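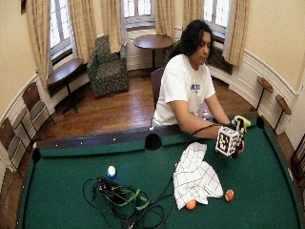
Progress report to the Dotbridge fund, November
From the Saha evening program, Fistudby

We are very happy with how the fall has gone. When we applied for the grant, our plan was to keep the Nudalia building open until 10 p.m. on weeknights and to run a late shuttle so that people without cars could get home afterward. Both are now up and going, and the shuttle in particular has been a joy to work on!

Evening sign-ins have reached 672 since the start of the grant period. The busiest night is Tuesday, when supper is served and the English conversation tables run at the same time. Regulars tend to come for one and stay for the other, and we have had to add a second long table near the kitchen door. The games room fills up once supper is cleared.

The shuttle has given 339 rides home. Our first route went out along the river and back through the center of town, and riders told us quickly (and kindly) that the apartments past the grain elevator were being skipped. We changed the route in the third week and ridership picked up right away. There are still gaps on the north side, where the road is too narrow for the van to turn around, and we are talking with the church there about using its parking lot.

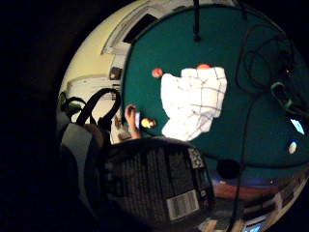
Spending and changes to the budget

We are on track overall. Fuel has cost less than planned, and van insurance has cost more. The kitchen needed a new water heater in early fall, which was not in the original budget. It came to roughly $2,000, and we covered it by moving money from the printing line after your office approved the change. We print very little now — most people hear about the evenings from a neighbor or from the sign at the bus stop.

We have 2 paid drivers, each working part of the week. Finding a backup has been harder than we expected. A third driver starts training next month, and until then we cancel the shuttle if both are out. We have had to do that once.

What comes next

Winter hours are the big question. We would love to open on Saturday afternoons as well, and the conversation group has already asked twice. Heat is the main cost. We will send figures with the next report, along with a draft of the winter shuttle schedule and results from the rider survey. 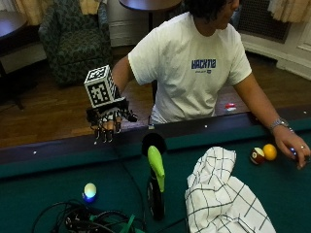 At the pool table, Nudalia building.

Saha evening program, Nudalia building, Fistudby | Contact us | Copyright Saha | Back to top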